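The bowl situation, finally dealt with

I have been putting this off since March, when we moved into the place on Flekthorpe and I shoved every bowl we own into the one deep cabinet next to the stove. You know the kind of stack I mean. Big ones on top of little ones, a colander wedged in sideways, and the cereal bowl you want always at the very bottom. Every morning I'd pull out half the pile to get to it and every morning I'd put it all back worse than before.

So last weekend I took everything out. All of it, onto the kitchen floor, with a cup of coffee and a podcast going. I ended up with 11 mixing and serving bowls that I don't remember buying, and I am not even including the cereal ones (or the plastic tubs, which are a different post and possibly a different lifetime).

My first idea was to nest strictly by size, which is what my mother always did. It works great if your bowls are a set. Mine are not a set! I have straight-sided ones that refuse to sit inside round ones, and a couple with a little foot on the bottom that perch on whatever is under them and wobble. Two bowls can be the exact same width across the top and behave completely differently in a stack -- I wish I'd figured that out before I bought the shelf riser.

What I do now is sort by shape first and size second. Round with round, flared with flared, and no stack higher than 4. The footed ones go on top or get their own spot. I also cut up an old flannel sheet and put a square between any two ceramic bowls, mostly because I chipped my favorite Strobel one in the move and I'm still sore about it.

The other thing I changed is color. I used to think mismatched bowls looked messy, so the bright ones lived in the back. Now the loudest one sits out front, and I swear the whole shelf looks more cheerful. An orange patterned bowl next to plain pink is a really nice combination, and I will take a little bit of green with almost anything.

Orange pattern, soft pinks, and something green at the back of it all in the first one:
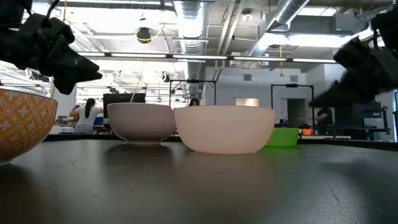
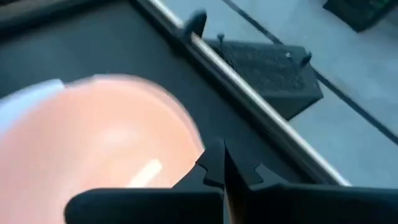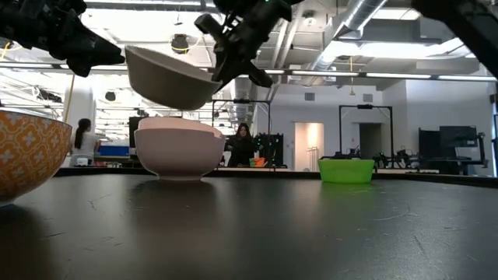
Anyway, back to the cabinet. The plastic stuff got moved to the low drawer by the dishwasher, where it can rattle around all it wants. I kept the colander out of the stacks completely and hung it on a hook inside the pantry door, and that alone made a bigger difference than the riser did. The riser is going back to Predside if I can find the receipt, which I probably can't.

I still have three bowls on the counter that don't fit anywhere. One is enormous and comes out once a year for potato salad. I'm thinking top of the fridge, but then I'd have to dust it -- so for now it's holding onions. If you have a better idea for a giant bowl in a small kitchen, leave me a comment, I read them all.

Next up is the lids. I opened that drawer, looked in, and closed it again.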